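The rug came on a Tuesday in February, rolled up in plastic and bent slightly in the middle like someone with a bad back. The delivery guys left it in the lobby. I live on the third floor. The order page had promised "room of choice," and I suppose in a broad sense the lobby is a room.

I should explain how we got to buying a rug, because eight months ago I had a perfectly good one. It was a gray Cotlow flatweave, bought when I moved in, and it had the great virtue of being the color of everything that falls on a floor. You could go two weeks without vacuuming and feel fine about yourself. Then the radiator valve let go while I was at my sister's for the weekend, and the gray rug spent two days soaking up what the plumber called "not that much water." I hung it over the railing out back for a week. It dried stiff as a door and smelled like a pond. I kept it another month out of loyalty and then dragged it down to the curb, where somebody took it within the hour. I think about that person sometimes. I hope they have a garage.

So then I had bare floor, and I told everyone I liked bare floor. Very clean, very Scandinavian. What I had was a living room where you could hear a spoon being set down. Phone calls sounded like I was in a public pool. My downstairs neighbor, a patient person, asked whether I had taken up tap.

**The shopping part**

I went in with a budget of 800 dollars and a tape measure. The tape measure was a mistake, because it told me the truth about the size I needed, and the size I needed was not sold for 800 dollars by anyone. I spent a lot of evenings on the Sulix website, where every rug is photographed in a house with a staircase. I ordered samples. The samples are the size of a coaster and you put them on the floor and squint and try to multiply. I had five coasters on the floor for most of January and kept kicking them under the couch.

Then I made the second mistake and walked into Economou on a Saturday "just to feel the pile." Economou is the kind of store where they bring you coffee, and once you have drunk the coffee it's over. They flip the rugs over in stacks, like huge pages, and a man stands at each corner, and you feel you have to say something about every one. I said "nice border" to a rug with no border. On the way down through the third stack there was one with a pale background and big soft flowery circles, pinks and rust and a kind of tired blue, and I said nothing at all, and both men stopped flipping.

It was 1,575 dollars. Delivery was another 138, which I now know buys you a lobby.

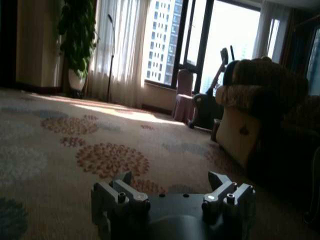

Pale rugs come with a warning from everyone who has ever owned one. My mother said "oh, beige" in the voice she uses for tattoos. A coworker told me about a blueberry. I had prepared for stains the way other people prepare for storms, with a shelf of products, and so far the stains haven't been the problem. The problem is light. When the sun comes in through the windows it lays a bright band right across the middle of the rug, and inside that band the pattern goes nearly white, from behind the plant over toward the pink chair. All those rosettes I paid for, gone till the sun moves on. The store's lighting was warm and flattering and came from nowhere in particular, like the lighting in a steakhouse, and it had not raised the subject.

I was annoyed about this for a week and then I started to like it. The rug has a schedule. First thing in the morning it's all there, every dusty pink circle, and it looks like something from a hotel that used to be grander. Later it gets erased in the middle and you have only the ends. By dinner it's back and the blue parts have gone almost gray. I find I walk through to check on it, the way you'd check on bread.

Fading does worry me. I called Economou about it and was told that all rugs "mellow." I asked over what period. I was told that it depends on the sun. I said I'd been hoping for something a little firmer than the sun, and they suggested turning the rug end for end twice a year, so each part gets its share. I have written this on the calendar for August. Anyone who has ever moved a couch, a chair, and a plant alone, in August, is welcome to come and tell me what it's like.

**The plant, briefly**

The plant has benefited from all this more than I have. It used to live in the bedroom, where it had opinions about the draft and dropped a leaf every time I opened the window. When the new rug went down, I needed something for the spot by the column, which is a column I've never understood. It holds up something, I assume. The landlord says "the building." So the plant moved in front of it, white pot and all, and it has gone completely wild. Big dark leaves, going up and up. I water it half as much and it does twice as well, and I've decided not to draw any conclusions about my character from that.

The pot is on a base because of the pale rug, and the base exists because of the coworker with the blueberry, who also had a story about a planter. I check underneath with my hand every Sunday. So far, dry.

**The chair**

The pink chair was here first, and I want that on the record, because everyone who comes in says "oh, you got a chair to match the rug." I did not. I got the chair years ago at the Traltumdale flea market, from a woman who said it came out of a dentist's waiting room. Against the gray rug it looked like a joke that hadn't landed. I kept meaning to have it redone in something sensible, navy maybe, and kept getting quotes that cost more than any chair should. Then the rug came and all of a sudden the chair looks planned. Friends who have seen it a hundred times sit in it now. One of them asked where I'd found it, and she was with me when I bought it.

I am a little worried about the effect of all this on me. I caught myself looking at lampshades. I have begun to say "it picks up the rust." A year ago I was a person who owned a rug the color of lint and never mentioned it.

**What I'd tell you if you were shopping**

Get the bigger size. Whatever size you're thinking of, the rug store is going to tell you to get the next one up, and you are going to think it's a trick, and it is a trick, but do it anyway. Mine runs wide enough that I've stopped having to step off and back on to get across the room, and my downstairs neighbor has stopped asking about the tap lessons.

Spend money on the pad. I didn't at first. I reused the one from under the gray rug, the one that had also been through the flood, and on the second day I caught a whiff of pond and spent an evening on my knees peeling up a brand new rug to throw out a four-year-old pad. The corners have never quite forgiven me. I've got dictionaries on two of them.

Ask about shedding. Mine sheds. It fills the vacuum with a beige fluff that looks like I own a lamb. Economou says that stops in a few months, and when I asked how many months they said — you'll have guessed — that it depends.

And take the samples home and look at them at noon. Everybody looks at samples at night, with the lamps on and a glass of something, and at night every rug in the world is a good idea. Put it on the floor where the sun comes in and go make lunch. If you still like it when you come back, fine. If you can't see it, also fine, apparently, but know that going in.

I still have the five coasters, by the way. They're under the coffee cups.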